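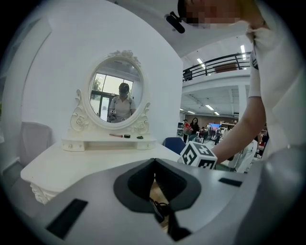 Anyone who has ever wanted to be paid for tidying a dressing table may have missed their moment. At Vovedix, the work is already well in hand, and the people doing it hold a gripper in each fist and wear a camera on their heads while they're at it.

The firm wants a household robot that can put away make-up without launching it across the bedroom. Its plan is to have people do the job first, over and over, with hand-held versions of the claws the robot will one day use. The marked cubes on top help the software work out where each gripper is. The rest is patience, of which the firm says it has budgeted plenty.

By Monday lunchtime the tally for the dressing table stood at 2,018 recorded goes. The target is 3,423, a figure that Begoña Vallejo, who runs the project, admits was reached by a spreadsheet and not by anyone who would have to stand there. 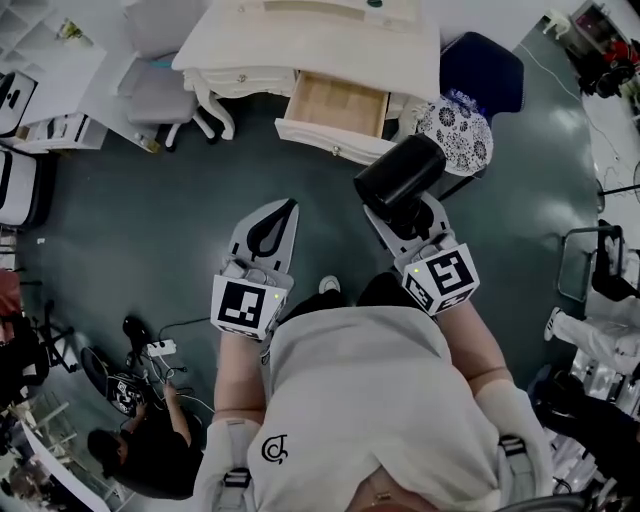
Drawers are the sore point. A person opens one without a thought, then nudges it shut with a hip, and the hip has had to be banned. So has catching things with a knee, holding a lid under the chin and swapping to fingers when the claws get annoying. Every recording in which somebody cheats is thrown out, and the first week lost 41 of them, most to the hip.

New starters are given an hour to get used to the grippers. Yolanda Bravo, now one of the quickest, spent hers trying to pick up a make-up brush and says she went home and dropped a fork. She has since worked out that slow and dull is what the software likes, and that a flourish at the end only confuses it.

Vovedix hopes to let a robot loose on the same table in July, starting with the brush and moving on to drawers if all goes well. It has set aside 300 trial runs and a fair amount of replacement powder.
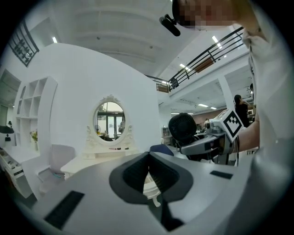
Gunnlaugur Ingvarsson remains to be convinced. He wrote in to ask why a machine should be taught to tidy by people who have been forbidden to use their hips, and whether it would be quicker to own less make-up. Vallejo replied that the second point was outside the scope of the project.

The kitchen is next on the list, beginning with the cutlery drawer.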